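Section 4. Installing the Fondilex under-sink water filter

This section explains how to mount the filter, how to connect it to the cold water line and how to make the first flush. Please read the whole section one time before you begin. The work needs no special knowledge, but it needs patience, and some steps cannot be done in another order.

4.1 Before you start

Check that the box contains the filter head, the cartridge, the wall bracket, the bracket screws, the tee connector, the two blue hoses and the small bag with spare washers. If a part is missing, do not replace it with a similar part from a shop. The threads look the same but they may have another pitch, and the joint will leak after some weeks. Write to the Presville spare parts desk and give the number printed on the lid of the box.

You also need:

An adjustable wrench
A screwdriver for cross-head screws
A pencil
A bucket and a dry towel
A flashlight

Note: The filter is made for cold water only. The hot line must stay as it is.

4.2 Choosing the place for the bracket

1. Empty the cabinet under the sink completely. It is much easier to work when the bottles and sponges are out.

2. Hold the filter against the side wall of the cabinet, with the cartridge hanging down. Leave a free space of 40 mm under the cartridge. Without this space you cannot pull it out when it must be changed.

3. Close the cabinet door slowly while you hold the filter. The door and its hinges must not touch the housing.

4. Mark the two screw holes with the pencil and fix the bracket. Tighten the screws by hand at the end, also if you started them with an electric screwdriver.

Caution: If the side wall of the cabinet is thinner than the length of the screws, use shorter screws. Check the other side of the wall before you drive them in.

4.3 Connecting to the cold water line

1. Close the shut-off valve of the cold water. Usually it is on the wall at the back of the cabinet – turn it clockwise until it stops.

2. Open the faucet and let the remaining water run out. Leave the faucet open during the next steps.

3. Put the bucket under the valve. Loosen the nut of the old hose with the wrench. A small quantity of water will come out, this is normal.

4. Screw the tee connector on the valve with your fingers. When it does not turn more, give it a quarter turn with the wrench.

5. Connect the old hose to the upper outlet of the tee.

6. Push the first blue hose into the side outlet of the tee until you feel a click. Pull it gently. If it moves out, it was not seated.

7. Push the other end of this hose into the port marked IN on the filter head.

8. Connect the second blue hose from the port marked OUT to the small filter faucet. If you bought the Ferkari faucet together with the filter, its adapter is already mounted. For other faucets please see section 7.

Caution: Do not use tape or paste on the push fittings. They seal with a rubber ring inside, and paste can damage the ring.

Note: A hose which is bent too sharply gives a weak flow. If the hose is too long, cut it with a sharp knife, straight and not at an angle. Cut a little at a time. A hose that became too short has to be ordered again.

4.4 Inserting the cartridge

1. Remove the plastic film from the cartridge. Do not touch the two openings on the top with your fingers.

2. Wet the black ring with clean water. Do not use oil or soap for it.

3. Lift the cartridge into the head and turn it to the right until the two arrows meet.

4. Write the date on the label of the cartridge. The reminder sticker from the box can be put inside the cabinet door.

4.5 First flush

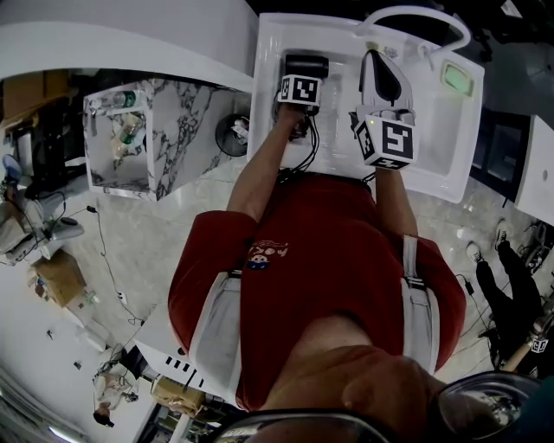 Section revised by Rimantas Strazds
Checked by Clive Entwistle | Last change 2021-12-10

The first water from a new cartridge can be gray or cloudy. It comes from fine carbon dust and it is not dangerous, but do not drink it and do not give it to animals or an aquarium.

1. Open the shut-off valve slowly, half a turn at first. Look at all joints with the flashlight. Wipe each joint with the dry towel, wait, and touch it again.

2. If a joint is wet, close the valve, take the hose out, check the ring and push the hose in again. If the threaded joint is wet, turn it a little more.

3. Open the valve completely.

4. Open the filter faucet and let the water run for 2 minutes. Air will come out together with the water, and the faucet can make some noise.

5. Close the filter faucet, wait five minutes and repeat step 4 until the water is clear.

Note: If the sink has a strainer, clean it after the flush. The carbon dust leaves a dark line on light surfaces when it dries, so rinse the sink with a soft cloth the same day.

4.6 If the flow is weak

Check first the shut-off valve, then the bends of the hoses. If both are in order, take the cartridge out and insert it again until the arrows meet. In houses with old pipes it can be necessary to add the Bhattacharjee pre-filter (order number 356), which holds back rust and sand. Its mounting is described in section 8.

When you are away for a longer time, for example in July, close the shut-off valve and repeat the flush from step 3 when you return.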